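Local News > Around Town > Prernimell
2 min read
News Events Classifieds Contact

The Luvis room is getting its spring cleaning

I stopped by the Luvis room in Prernimell this morning, figuring I'd stay for a quick hello, and ended up hanging around until lunch (there was coffee, what can I say). April is cleanup month over there, and the big back room is first on the list before the Magyar supper, which has 112 people signed up already!

I've always liked that room. It has the brown wood floor, the tall white walls, and a table wearing a red-and-white checkered cloth that makes me hungry just looking at it. The walls have picked up a few faint scuffs, and touch-up paint is on the list for later in the month.

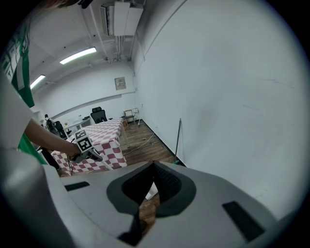 Floors first, then the chairs

The plan is to work along the walls, get the dust out from the baseboards, and then figure out where everything goes. The black office chairs are headed for the Prisis office upstairs once the supper tables come in, and I'm told the white desk stays put. Fine by me, we always need somewhere to set the pies!

Supplies are about as basic as it gets: a broom, a dustpan and some elbow grease. If you have a spare broom at home, bring it along, they'd love a second one.
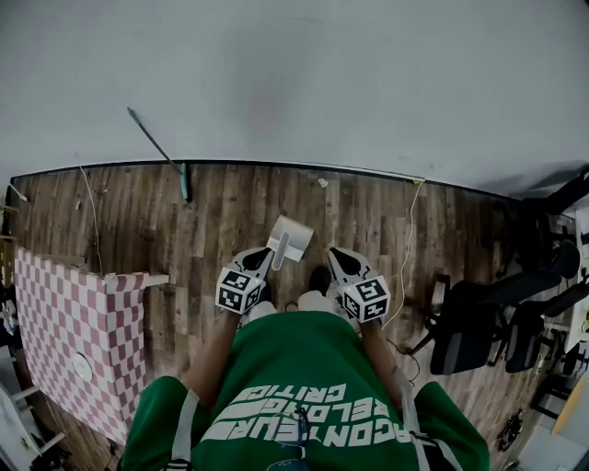

The dustpan out on the floor, with the broom against the wall.

Cleanup runs until 4 each afternoon, and you can come for as long or as short as you like. Supper tickets are still on sale at the front desk, and the room holds 173, so there's space for you and your neighbors too.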